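Funmilayo Bassey
05/01/2020

ok moving thread. did the Gratley to Rostwood move in one weekend with 2 people and a hatchback. writing it down before I forget, bc my sister is doing hers in August and keeps texting me questions

first thing. change your address BEFORE. I did the bank, did the phone, forgot the water. got a letter forwarded from the old place with a late fee on it. great

the van place in Gough gave away our van. had the confirmation email open on my phone and the guy just kind of shrugged. so, hatchback. 126 miles door to door and we did it more than once, do not ask about gas

books in small boxes. everybody says it, I read it on every list, and still packed one giant box of cookbooks that neither of us could get down the stairs. ended up carrying them down by hand in grocery bags

label the SIDE of the box not the top. the top is under another box. you will be tilting things at midnight looking for a phone charger

stuff I paid for that was worth it: the mattress bag, good tape, a second tape gun

stuff that wasn't: bubble wrap. used towels and tshirts for all the dishes and only lost one mug. and it was an ugly mug

the deposit. take pictures of every wall on the way out, inside the oven too. Cenora (the mgmt company, not a person, I thought it was a person for like a year) tried to charge for a closet door that was off its track when I moved in. sent them my move-in email and they dropped it teh same day

new building has a door code, 3134 was the one on the listing sheet and they'd already changed it lol. stood out in the cold with a lamp under each arm. ask for the code the morning of

someone asked about the cat. cat went in the bathroom with the door shut and a sign on it, both ends. 3 days of not speaking to me and then fine

food: do not pack the kitchen last thinking you'll cook. you won't. keep out one pan, one knife, paper plates and the coffee. I'd also keep out a can opner, learned that with a can of soup in my hand

still havent found the shower curtain rings or the box with the winter hats. it's January. wearing a hood indoors

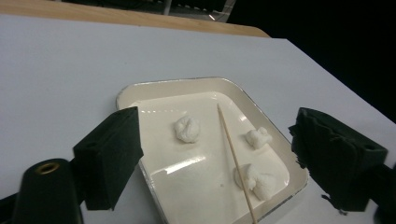
anyway next up is the internet install, they gave me a window of all day Monday. if anyone in Rostwood has a provider they don't hate pls reply, I haven't signed anything yet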